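Subject: Re: Household oddments – sorting and cleaning of trays at Plinddale
Date: Dec 26, 2025

Dear members,

The Plinddale store thanks the Gramon branch for its enquiry, the relevant part of which is repeated below.

> We hold 40 small articles left over from the July collection, mostly
> cleaning things and hand tools. Could Plinddale confirm whether these
> are to be kept by type, or placed together in one tray? We should also
> like to know how often the trays are to be washed.

Small articles may be kept together in one tray, whatever their type, until the list has been checked. They should be placed along one side, with the remainder of the floor left clear for further items. Members are asked not to stack them. 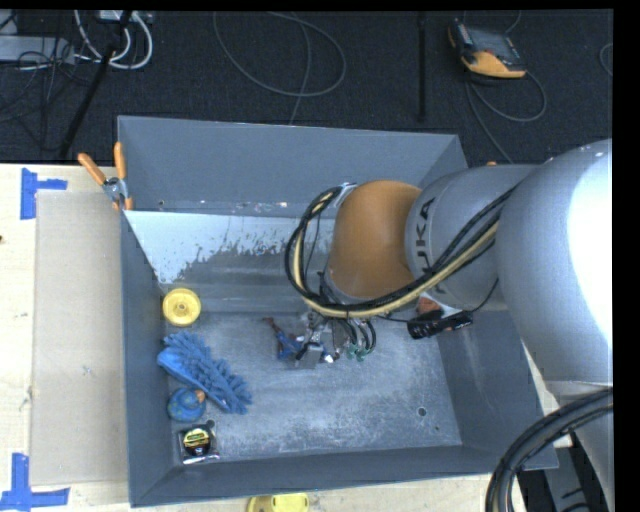 Metal bin with yellow wheel, blue scrub brush and tape measure along the left side.

As regards washing, a bin showing white residue on its floor should be emptied and wiped with a damp cloth before it is listed as ready for use. Splashes on the inner walls should be removed at the same time. Scouring powder is not to be used on metal bins – it marks the surface and is tiresome to rinse out of the corners.

Tape measures are to be entered under tools, and brushes under cleaning. Loose wheels go under spare parts, shelf 19, unless the article they belong to is also held.

Branches wishing to send more than 60 articles at one time should write to the store beforehand. The Zurnico branch has already done so, and its 11 boxes are expected in the new year.

Yours faithfully,
The Stores Office, Plinddale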